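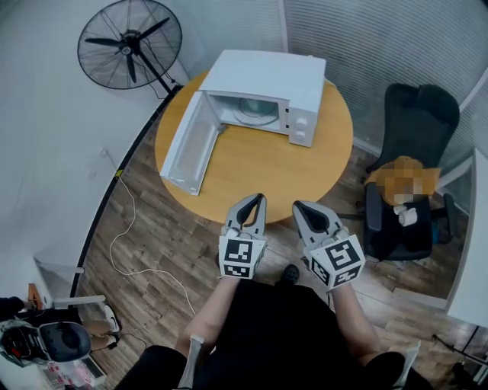 The Stenov 74 is a rifle cleaning kit for .22 and .30 caliber bores, sold in a zippered case. I used it from spring through November on two bolt guns and a rimfire trainer, over 2000 rounds in total.

## Rods and jag

The rod comes in three steel sections with a nylon coating. The threads are cut cleanly and the joints sit flush — I felt no step with a fingertip. The handle turns on a bearing, so a tight patch follows the rifling. Flex is moderate. On a 24 inch barrel the rod bowed slightly when I pushed too fast.

The brass jag leaves a green stain on patches with copper solvent, which makes it hard to judge when the bore is clean. Kendra Wong lent me a nickel-plated one and the false color went away.
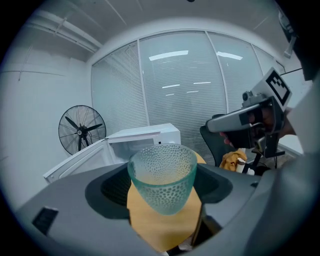 Brushes are phosphor bronze with a looped end. The .30 brush lost its grip on the bore after 1000 rounds' worth of cleaning. The .22 brush is still in use.

## Bore guide

This is the weak part. The O-ring is undersized for my chamber and solvent ran back into the action twice. An Imex guide fits properly, but costs nearly half as much as the kit.

## Verdict

Good rod, average brushes, poor guide. Buy the rod alone if your dealer will split the kit.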